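Bindstead Guest Room Handbook
Section 4: Setting Up the Flilik Sleep Sound Machine
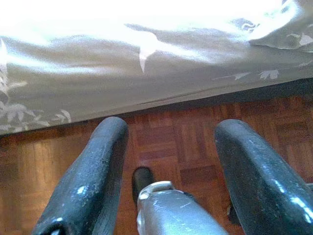

The Flilik wants a flat, hard surface and a clear path between its speaker and the sleeper's ears. It does not want to sit on the bed, however inviting the bed looks. Fabric swallows the low notes, which are the ones you paid for, and leaves you with a hiss like a radiator with opinions. A bedspread with a bit of sheen and pale leaves trailing along the hem is a lovely thing to look at, but if it hangs down past the speaker your ocean waves will come out as somebody crumpling a grocery bag. Tuck the hem back, or move the machine.

Before you start

You will need the machine, its power adapter, the short cable marked AUX (if you plan to use your own recordings) and the small plastic key taped to the underside. Find the key now. It is clear plastic on clear tape, a decision we have raised with Pumphrey, who make the casing.

4.1 Placing the machine

1. Choose a nightstand, shelf or dresser near the head of the bed.
2. Turn the grille toward the pillow.
3. Leave a hand's width between the back of the unit and the wall.
4. Check that nothing hangs over the grille. Curtains count. So do bathrobes.

Note: Windowsills are allowed, but strong sun will fool the light sensor into thinking it is morning, and it will say so.

4.2 Powering on

1. Push the adapter into the round socket until it clicks.
2. Plug the other end into the wall.
3. Hold the large button until the ring glows amber.
4. Let go. The machine plays a short chime, which can be turned off in 4.5 and, in our experience, will be.

If the ring glows red, the adapter is not fully in. Push harder than feels polite.

Caution: Use only the adapter supplied. The one from your old phone fits the socket perfectly and will ruin the machine just as perfectly.

4.3 Choosing a sound

There are 21 sounds. Most people try all of them on the first evening, pick Rain, and never touch the dial again.

1. Turn the dial until you hear something you like.
2. Wait for the sound to settle. Each one fades in slowly, so give it a fair hearing before you move on.
3. Press the dial once to save it.

Sound 14 is labeled Meadow. It contains a bee. Guests have got up to look for the bee, so you may want to mention it to them. Sounds 18 and up come from the Tristutetti library and are mostly trains.

4.4 Setting the timer

1. Press the clock button once for a short timer, twice for a long one, three times for all night.
2. The ring blinks the same number of times to confirm.
3. To cancel, hold the clock button until the ring goes dark.

The longest timer you can set by hand is 116 minutes. We asked why it wasn't two hours and were sent a diagram.

Note: When the timer ends, the sound fades out over 2 minutes. It does not stop dead. Earlier units did, and the silence woke everyone up.

4.5 Turning off the chime

1. Unplug the machine.
2. Put the plastic key in the slot on the underside and turn it a quarter turn to the left.
3. Plug the machine back in and hold the large button as before.

If you hear the chime, you turned it right. Right is louder.

4.6 Cleaning and care

Wipe the casing with a dry cloth. For dust in the grille, use a soft paintbrush and work from the top down. Do not use a vacuum cleaner, spray polish, or your breath (moisture gets in behind the mesh).

The speaker is rated for about 3,000 hours, after which the bass begins to sound tired. Replacement speakers are kept in the hall closet at Bindstead, second shelf, behind the spare pillowcases. Ask Zsófia Major for the small screwdriver. She will want it back.

Caution: Do not open the casing while the machine is plugged in. Do not open it in bed, either. The screws are tiny and gray and go straight into the blankets.

For problems with the light sensor, see Section 5.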